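Flat Handover Walk-Round – My Checklist, With Comments
Lumdale Court, two-bed unit, 10th floor

I got the keys in May and gave myself one long morning to go through the place before signing the defects form. The developer (Gumora) hands you a sheet with boxes to tick, but it's a bit thin, so I've used theirs as a base and stuck my own items in between. Marks are OK, FIX or ASK. If you're collecting keys in the same block, feel free to copy it and change the comments to suit.

What I took with me: masking tape, a torch, a marble, a plug-in socket tester, a bucket, toilet roll, a tape measure and a charged phone. Take a snack as well. The shops on the ground floor weren't open yet.

1. FRONT DOOR AND ENTRANCE

Door closes by itself and latches – OK
Try it from fully open and then from barely open. Mine managed both.

Door viewer clear – OK

Gap under door even – FIX
Wider on the hinge side. You can see the corridor light coming through! I taped it and wrote it down.

All keys work – ASK
Three sets in the envelope, but the letterbox key wouldn't turn in any of the locks I tried. It may be for the old numbering.

2. LIVING ROOM

Floor level – OK
Marble test. It rolled a little towards the balcony and stopped, which I can live with.

Hollow tiles – FIX
Tap each one with the end of a pen and listen. Two sounded like a biscuit tin, both near the kitchen doorway. Do this with the windows shut or you'll hear nothing but traffic.

Skirting fixed all the way along – OK

Paint finish – FIX
Look along the wall with a torch held flat against it and every lump shows up. There's a patch beside the aircon unit that somebody has clearly been over with a different roller.

Sockets – OK
I tested every one, including the daft one behind where the sofa has to go. The tester lights came up right on all of them.

3. PHONE SIGNAL AND BROADBAND POINT

Fibre point fitted and labelled – OK

Mobile signal in each room – OK, mostly
Walk round on an ordinary call and see where it drops. I lost it once, in the store cupboard, with the door shut. I don't plan to take calls in there.

Space for a desk near the fibre point – ASK
The point is on the short wall, and I'd like my desk on the long one. I've asked whether they'll run a cable inside the skirting or whether that's down to me. Measure your desk before you come, by the way. I guessed mine and was out by the width of a drawer.

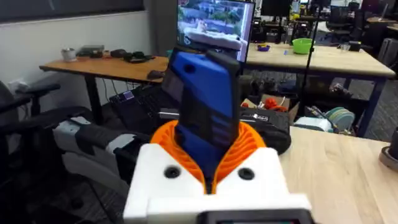

Blue phone in front of a monitor, desk along the wall to the left.

Second socket within reach of the desk – OK
Two doubles, so enough for a screen, a lamp and a charger. I'd have liked one more, but that isn't a defect, sadly.

4. KITCHEN

Taps, hot and cold – OK
Hot took ages to come through the first time. It was quicker on the second go.

Sink drains – OK
Fill it right up and let it all go at once. A trickle tells you nothing. Then get down on the floor with the torch and toilet roll and dab round every joint underneath. Mine stayed dry.

Hob lights / heats – OK

Cooker hood – FIX
It's a Zotus and it does pull (it held a square of toilet roll on the highest setting), but the light flickers.

Cupboard doors – FIX
One corner door hits the handle next to it. You only find out if you open them together, so open them together.

Worktop seal – OK
The worktop is the pale stone they call Guimarães in the brochure. Very nice, and it shows every crumb.

5. BATHROOMS

Floor falls to the drain – FIX in the main one
Tip half a bucket in the far corner and wait. In the small bathroom it all went. In the main one I had a puddle behind the door that was still there when I'd finished the bedrooms.

Flush and refill – OK both

Extractor fans – OK
Noisy, though.

Shower screen – OK
Slide it a few times and check the bottom runner for grit. Mine was full of it, and a wipe sorted that.

6. BEDROOMS

Windows open, shut and lock – FIX
The second bedroom window needs a shove. I've asked for the hinge to be looked at.

Wardrobe rails and shelves – OK
Lean on the rail. Better now than with your coats on it.

Aircon – OK
Leave it on for a good while, then check the wall below for drips.

7. BALCONY AND SAFETY ITEMS

Railing firm – OK
Push it, pull it, and do it along the whole length.

Smoke alarm – OK
Press and hold. Warn anyone who's with you, it's very loud.

Fuse board labelled – ASK
Labels are there, but the bedroom ones look swapped. I switched one off and the wrong room went dark.

WHAT HAPPENS NEXT

I ended up with 16 bits of masking tape round the flat, several of them for the same run of lumpy paint. The form went in at the management office before they closed for lunch, and they stamped my copy – do ask for the stamp. I'll go round again with the same list once they say the work is finished, starting with that puddle.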